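Dining table
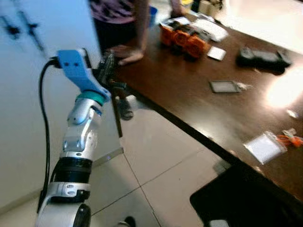 A dark brown wooden table with a person standing at its far side.

A dining table is a table made for eating at, usually large enough for several people to sit around at once. It is one of the oldest pieces of household furniture still in daily use, and one of the most hard-working! In many homes it doubles as a desk, a sewing bench, a place to sort the mail and a spot for board games, and plenty of people know theirs better as "the homework table" than by any grander name.

Contents
Origins
Parts and construction
Shapes
Ways of making a table bigger
Size and seating
Finish and care
Regional types
See also

Origins

Stone and wooden tables were used in ancient Egypt, mostly to keep things off the floor. The Greeks and Romans ate from low, light tables that could be carried in with the food and carried out again afterward. In the halls of medieval Europe the usual table was a set of loose boards laid across trestles, and the whole thing was taken apart when the meal was over. The word "board" in "room and board" comes from exactly this, a lovely bit of furniture history hiding in plain speech.

Heavy tables with fixed legs became common in wealthy European houses during the sixteenth century. A separate room just for dining came later, and for a long time only the rich had one. Most families ate in the kitchen, close to the fire, and many still prefer it.

Parts and construction

The flat upper part is the top. Under it runs a frame of narrow boards called the apron, or skirt, which ties the legs together and helps keep the top from sagging. Some tables add stretchers, bars that join the legs lower down.

Solid wood tops are normally made of several boards glued edge to edge. Wood swells across the grain in damp weather and shrinks in dry weather, so a wide top can change its width noticeably between winter and summer. Good makers plan for this and fasten the top with slotted screws, metal clips or small wooden buttons that can slide. A top screwed down tight may split. The breadboard end, a strip fitted across each end of the top, holds the boards flat while still letting them move, and it is a wonderfully clever joint to see taken apart.

Shapes

Rectangular tables are the most common and fit well in long rooms. Round tables put everyone at an equal distance from the middle and make conversation easy, though a very large one leaves the center hard to reach. Oval tables have the softer corners of a round table and most of the length of a rectangular one. A pedestal table stands on a central column instead of corner legs, a great relief to anyone who has spent a holiday meal straddling a table leg.

Ways of making a table bigger

Drop-leaf: hinged flaps hang at the sides and are lifted when needed. In a gateleg table the raised flaps rest on legs that swing out like a gate.

Draw-leaf: extra leaves are stored under the main top and pull out from the ends.

Extension: the top divides in the middle and separate leaves are set into the gap.

Butterfly leaf: a folding leaf is kept inside the table itself, so there is no hunting through closets for it.

Size and seating

Most dining tables stand between 28 and 30 inches high. A common rule gives each diner 24 inches of edge, with more for wide armchairs. Space behind the chairs matters too, and 36 inches between table and wall lets people sit down and get up in comfort.

Finish and care

Wax and oil give a soft look and are easy to renew at home, but they offer less protection from spills. Varnish and lacquer are tougher. White rings left by hot dishes or wet glasses are often moisture trapped in the finish, and many fade with gentle treatment. Deep scratches can be sanded out of solid wood. Veneer is much thinner and needs a far lighter hand.

Regional types

The Lesanside table is a long, narrow type with a plain plank top and a single low stretcher, used in farm kitchens where a bench stood on one side only. The unused side was kept against the wall, and old tops are often more worn along one edge as a result. The best-known group is in the furniture hall at Clakport, where the longest measures 416 centimeters and came from a boarding house. Its neighbor, at 290 centimeters, still has all 3 of its original drawers.

See also

Trestle table
Sideboard
Bench (furniture)
Tablecloth
Place setting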